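The Long Table at Asville

by Kavitha Namboodiri

Nov 19, 2025

Share 76 | Comments 6

The first time I went to the toy library in Asville I walked straight past it, and then I walked past it again coming back. It sits at the end of a row of shops, between a dry cleaner and a place that repairs vacuum cleaners, and the sign over the door still says SHOES in big brown letters. The people who run it have talked about changing the sign for years, I was told, but by now everybody in town says they're going "down to the shoes" when they mean they're taking the kids to borrow a puzzle, and it seems a shame to spoil that.

I had gone because my sister moved to Luvdale last winter with two small boys and a very small apartment, and she had started talking about the toy library in the next town over the way other people talk about a good bakery. You pay a little every year, you take home up to 5 things at a time, and you bring them back when the boys are sick of them. She said it had saved her living room. She said it might have saved her marriage too, but she was laughing when she said it.

Toy libraries have been around for a long time, and a good many of them were started the way this one was, by a few parents with too much stuff and a friend with a spare room. The Asville one began in a garage belonging to a family called Ó Néill, who had four children and, by their own account, every wooden train ever made. They put a card up at the grocery store in August, a hot one, and a dozen families turned up on the driveway the next morning. The Ó Néills' oldest girl wrote out the loans in a school notebook with a horse on the cover. It's still on the shelf by the desk, and if you ask nicely they'll let you turn the pages. "Farm (no pig)" is one of the entries. "Drum - please bring back soon" is another, and I've wondered since whether that was for the sake of the next child in line or the result of a phone call from somebody's mother.

These days there are more than 2,000 things to borrow, and the shoe shelves hold them very well. The sloped ones near the window are good for board games, and the little cubbies at the back, where the sandals used to go, are full of puppets lying on top of each other like commuters. There's a dollhouse with working shutters that has a waiting list. There are ride-on tractors for the summer and sleds for the winter, and one enormous stuffed giraffe that goes home for birthdays and comes back smelling of cake.

What I hadn't expected was how long people stay. I'd pictured something like the post office, in and out, and I found grandfathers settled into chairs with their coats off. A mother with a baby on her shoulder was reading the rules of a card game out loud to a boy who plainly wasn't hers. Somebody had brought banana bread. My younger nephew, who doesn't care for strangers, sat down next to a girl with a marble run and stayed put for the whole afternoon without saying one word to her, and on the way home he told us she was his friend.

Then there is the matter of the small pieces, which takes up more of everyone's time than you'd ever believe. Anyone who has lived with building blocks knows how they travel. They get into slippers and heating vents and the bottom of the diaper bag, and when a set goes out to a new house every few weeks the problem only grows.

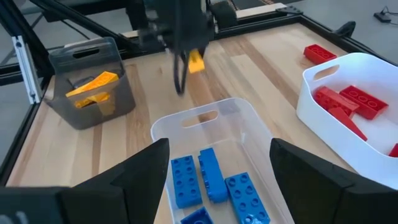

Over in Nolovton, where a second toy library opened a while back in the old feed store, they gave up on lending complete sets altogether. You borrow a tub and you build what you like. I was a little sad when I heard it, having been the kind of child who followed the booklet to the last page, but my sister says her boys have never looked at a booklet in their lives and wouldn't know what they were missing. Asville still lends the sets, and puts a note in the box if something has gone astray. The notes are written by hand, and some of them are very tender. "The knight has lost his hat but is managing," said the one we took home.

I asked my older nephew whether he minded giving things back. I suppose I wanted him to say something wise about sharing. He thought it over with his chin on the car window and said he minded about the crane, and he'd like to know who had it now, and whether they had worked out that the hook came off. He was quiet for a while after that. Then he wanted to know if we could go back and leave them a note about the hook, and as it was still light, and I wasn't expected anywhere, we turned around at the gas station and did.

6 comments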